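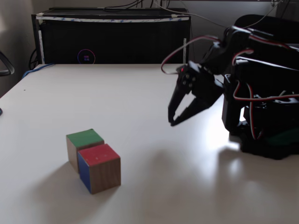 Minutes of the Open Day Review Meeting

17 January 2021
Written by the club secretary

Ritach Robotics Club, small hall, Umevberg

The meeting was called to look back at the open day and to decide what we do for the next one in June. Seven members were in the hall and two joined by phone. The sound of the phone was not good in the first part, so some remarks of these two members are perhaps missing. They can send me corrections.

1. Minutes of the last meeting

Accepted with one change. In the part about the hall rent, the sum must be 675 and not 657. The mistake was mine.

2. The demonstration with the arm

The member who ran the table gave a report. The task was the same the whole day: the arm goes down to a wooden cube on the white table, closes the two fingers, lifts the cube and puts it on a marked place on a tray. The cubes have paint on some faces and bare wood on other faces. Visitors could ask for a color, and the operator turned the cube by hand so that this color was on top.

In the morning the arm worked well. After lunch it began to miss. The fingers came down too far to the right and closed on air, or they pushed the cube away. The operator stopped the program, did the zero position of the servos again, and it was good until closing time. He believes that one horn on the wrist servo was slipping a little. It was opened on Thursday and the screw was indeed not tight.

There was a long discussion about the table top. It is shiny and it gives back the light of the lamps. One member said that the camera program, Skorkico, takes the bright spot for an object when a cube is near to it. Another member did not agree and said the threshold is simply too low. We did not settle this. Both will try it on the same evening, first with a gray cloth on the table and then with the new threshold and no cloth.

The red and white servo cable at the wrist was also discussed. It makes a free loop in the air, and a child can reach it. It was decided to fix it along the arm with a soft strap, but to leave enough length for the wrist to turn.

3. Visitors

The door list has 1,237 names for the full weekend of the open house. This is the number for the whole building, with the model trains and the radio group, and we do not know how many came to our room. The two members at the table felt that it was never quiet on Saturday after eleven.

The questions which came most often were the price of the arm, if it can hold an egg, and if it is dangerous. About the egg, we said no. One visitor wanted to bring an egg next time anyway, and we agreed to boil it first.

A school from the next town asked for a visit with one class. The limit for the room is 10 children at one time, so the class must come in parts. The chair will write to the school before the end of the week.

4. Safety at the table

The line of tape on the floor was too close. Small children stood on the line and had still their hands on the table. For June the tape goes one big step back, and in front of the table we put the low bench from the corridor.

It was proposed to have a stop button on the visitor side. After some talk this was refused, as everybody would press it. The button stays with the operator, and a second person must always be at the table when the arm has power. On Saturday there was a time with only one person, and this should not happen again.

5. Sound and explanation

Many visitors did not understand why the arm waits some seconds before each movement. It waits for the program, but to people it looks broken. The wish was to have a short text on a board: "The arm is looking for the cube." One member will write it in big letters, in two languages.

6. Money

The sale of the small Raju kits paid for the new servos. Two kits are left and they stay in the cabinet for June. The donation box was put at the wrong side of the door and was almost empty. It moves to the exit.

7. Other matters

The key of the back room is still missing. Who has it, please bring it without questions.

The chairs from the hall must go back to the hall. We still have four.

A member asked if the demonstration could stack the cubes next time, in place of only moving them. The operator said that two cubes is possible, three is luck. He will practice with two and report.

The meeting was closed at twenty past nine. The next meeting is in the same hall, and the date will come by e-mail.

Comments

trainroom_upstairs
Thank you for the minutes. Two of the four chairs are ours, the ones with the gray seat. No hurry.

Reader
My daughter asked for blue every single time and your operator was very patient with her. She now wants a robot for her birthday. Is the Raju kit ok for a nine year old, or does it need soldering?

Club secretary
It needs a little soldering at the battery holder, all the rest is screws. With an adult at the table it is ok. Please write to us if you want one of the last two.

hwk
On point 2, try a matte spray before you buy cloth. We had the same trouble with our sorting table, and the cloth made folds and the fingers pulled it along.

Reader
Was the key not on the hook behind the radio cupboard?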